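Wenmont Blue Rose Tablecloth

Item 711 -- listed 25 September 2025

I've been selling table linen for 12 years and I still get daft about a good blue and white cloth, so forgive me if I go on a bit! The Wenmont is the one I use at home. I bought mine in February, meaning to save it for visitors, and it has been on the table nearly every day.

The pattern is roses, drawn in line, with leaves and buds and thin branching stems, all in a slate blue on white. I like that it's a proper drawing of a flower and not a big splashy block of colour. Some of the bunches are quite dense, and then the stems wander off between them, so plain white plates look lovely on it (and so do odd ones from the charity shop, which is mostly what I own).
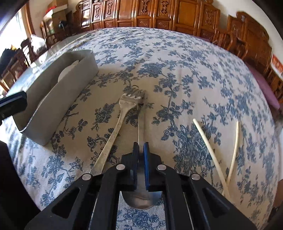 The Wenmont on a dining table, with a metal spoon, a fork and chopsticks.

A word on creases. It comes folded, and the fold lines do show for a while if you put it straight on. I give mine a warm iron on the wrong side while it's still a bit damp, but if you can't be bothered, leave it on overnight and most of them drop out. Wash at 40 with similar colours, no bleach, and line dry if you've got the space.

It's for a big table. If yours is a little two-seater, have a look at the Ona runner, which is a plain blue and far easier to store. People also ask me if the Novetti napkins match -- near enough, though they're a touch darker, and I'd order one first to see what you think.

We had 400 of these in and they're going steadily. Returns are fine as long as it hasn't been washed, just pop the order slip back in the packet. Ring the shop if you want a fabric swatch posted out and quote the item number at the top.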